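그레스트덴, 시상식 시즌 앞두고 '수상 실적' 홍보 중단… "트로피가 편성을 보장하지 않는다"

방송 콘텐츠 제작사 그레스트덴(Grestden)은 오는 10월부터 자사 예능·다큐멘터리 프로그램의 수상 내역을 보도자료와 예고편에 표기하지 않는다고 밝혔다. 유료 출품도 같은 시점에 중단한다.

회사는 지난 시즌 출품과 성과를 자체 점검한 결과를 함께 공개했다. 그레스트덴이 국내외 시상식에 제출한 출품작은 모두 209건이며, 이 가운데 본상을 받은 것은 5건이다. 후보 지명까지 포함하면 49건으로 늘어나지만, 후보에 오른 뒤 새 시즌 편성이 확정된 프로그램은 한 편도 없었다. 출품용 편집본 제작과 자막 작업, 행사 참석에 들어간 시간은 1,391시간으로 집계됐다.

레벤테 베레스(Levente Veres) 그레스트덴 총괄 프로듀서는 "업계에는 상이 너무 많고, 부문은 해마다 더 잘게 쪼개진다. '올해의 신규 비경연 생활 예능 편집상'을 받았다고 시청자가 채널을 돌려 줄 것이라고는 믿지 않는다"며 "우리도 그런 문구를 오래 써 왔다. 효과가 있었다는 자료는 사내에서 찾지 못했다"고 말했다.
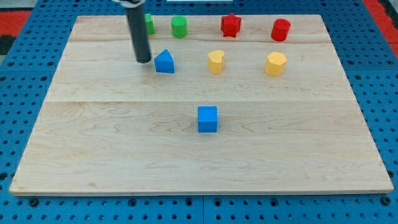
판재 세 장을 이어 붙인 밝은색 단풍나무 판.

이번 결정에 따라 그레스트덴은 공방 경연 프로그램 '메로라(Merora)'의 새 시즌부터 포스터의 월계관 표시를 모두 뺀다. '메로라'는 지난 시즌 두 개 부문 후보에 올랐으나 수상하지 못했고, 당시 회사가 배포한 자료에는 '수상 후보작'이라는 표현이 제목에 쓰였다. 회사는 이 표현이 과장으로 읽힐 수 있었다고 인정했다.

공동 제작사 자발라(Zavala)는 방침에 동참하지 않는다. 레푸히오 토바르(Refugio Tovar) 자발라 콘텐츠 본부장은 "해외 구매자는 여전히 수상 여부를 먼저 묻는다. 그레스트덴의 판단은 존중하지만 한 시즌 자료로 결론을 내리기는 이르다"고 밝혔다. 이에 따라 자발라가 맡은 '메로라' 해외 판매 자료에는 수상 및 후보 내역이 그대로 실린다.

출품비가 없고 심사위원 명단과 심사 기준을 사전에 공개하는 시상식은 예외로 둔다. 다만 이 경우에도 수상 사실은 회사 홈페이지의 작품 목록에만 기재한다. 제작진이 개인 자격으로 출품하는 것은 제한하지 않으며 비용은 지원하지 않는다.

그레스트덴은 절감되는 예산의 규모를 공개하지 않았다. 해당 예산은 시범 방송분 제작에 쓸 계획이나, 그것이 더 나은 프로그램으로 이어질지는 다음 시즌 시청 자료가 나온 뒤 따로 발표하기로 했다.

그레스트덴은 예능과 생활 다큐멘터리를 기획·제작하는 회사로, 모회사는 그레바우(Grevau)다.

문의: 그레스트덴 홍보팀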